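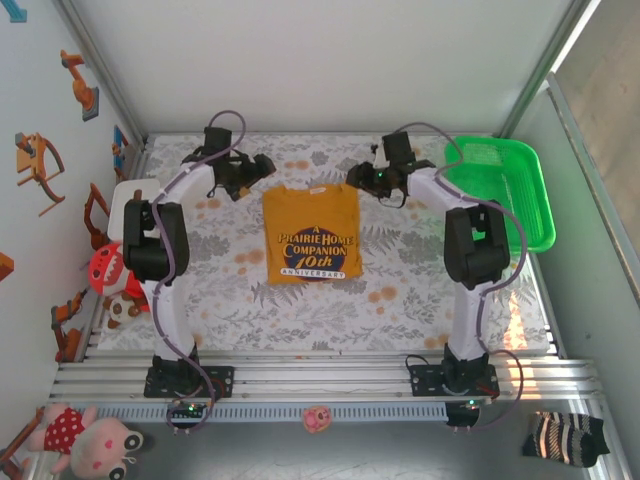
1/ Things I've learned from clearing out twelve years of band and radio T-shirts, a thread. Get a brew, it's a long one.

2/ I own (owned!) far too many. Gigs, festivals, a beer tent in Modham that I have no memory of at all. Terence Mottram once told me I dressed like a lost property box and he had a point.

3/ First rule I set myself: if I haven't worn it in 2 summers it goes in the bag. I broke that one before lunch. The Trutari tour shirt has a hole under each arm and it's staying, sorry.

4/ Radio show shirts are the hardest to part with. A Prairie Home Companion 10th Anniversary, mustard yellow, come on. You can't put that in a charity bag between a school fleece and somebody's old curtains.

5/ Washing. Inside out, cool, no tumble dryer. I ignored this for most of my twenties and I've got a Ticona shirt that now just says "ICO" – people ask if it's a design studio.

6/ Sizes are a lottery as well. I've got two mediums from the same merch stall and one of them would fit my nephew. He's seven.

7/ Folding v hanging: fold. Hangers give you those little shoulder bumps and heavy cotton goes long in the body. I go sides in, then up from the hem, and try to keep the fold off the print where I can.

8/ Ye-seo Won replied last time I went on about this to say she rolls hers and stands them up in the drawer. Tried it. Lovely for a week, then I pulled one out in a hurry and the whole row fell over like drunks.

9/ Selling: I put the spares up online on 09/12/2022 and got £215 all in, which paid for most of the Christmas food. One Zonesach long sleeve went for £100 on its own! I paid a tenner for it, in the rain, because I was cold.

10/ Measure pit to pit and put it in the listing. You'll still get six messages asking for the pit to pit.

11/ The ones too far gone to sell are dusters now, apart from a few I've put by for a quilt. I can't sew. Jhosep Espinoza says his mum might do it if I supply the backing and the biscuits.

12/ Anyway the drawer shuts. Which shirt would you never get rid of? Photos please, holes and all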